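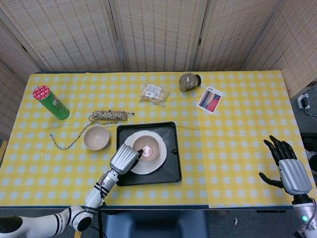 A yellow-and-white checkered tablecloth, with a folding divider behind the table.

How to take your work account off your phone for a month

By Rebecca Cocco

I teach singing and run a small choir in Gesadbridge, and most of my students used to find me through social media. I still post. What I stopped doing is carrying the account around with me. These are the steps I used in March, in the order I did them.

Before you start

Check your numbers and write them on paper. I had 1224 followers and was opening the app 21 times a day, according to the screen time page on my phone. You will want the second figure later.

Step 1. Tell people where to reach you

Put up a post with your email address and pin it. Keep it short. Mine said "Posting as usual, replying by email" and gave the address. Change your bio to match.

Step 2. Move the login to a computer

Log in on a laptop or desktop and make sure you can post from there. If you use two-step login, save the backup codes before you go further. Then delete the app from your phone. Logging out is not enough — I was back in within an hour the first time.

Step 3. Write your posts in one sitting

I write a week of posts at 2 p.m., after the last morning lesson, and schedule them. I use Zirkadier for this, but any scheduler will do. Turn off its email alerts for likes and comments. Leave on the one that tells you a post failed.

Step 4. Set two times for messages

Pick two slots a week and keep them to half an hour. Answer bookings first, then questions, then everything else. Khalil Khalaf, who books the acts at Mevudance, asked me to add a phone number for urgent changes, so I did. He has called once.

Step 5. Hide the counts

Most platforms let you hide like counts on your own posts. Look under privacy or post settings. On some of them you have to do it post by post.

At the end of the month

Look at the screen time page again and compare it with what you wrote down. Count bookings too, if you depend on them. My best post that month reached 800 people and brought in no students. Two came from the pinned email address.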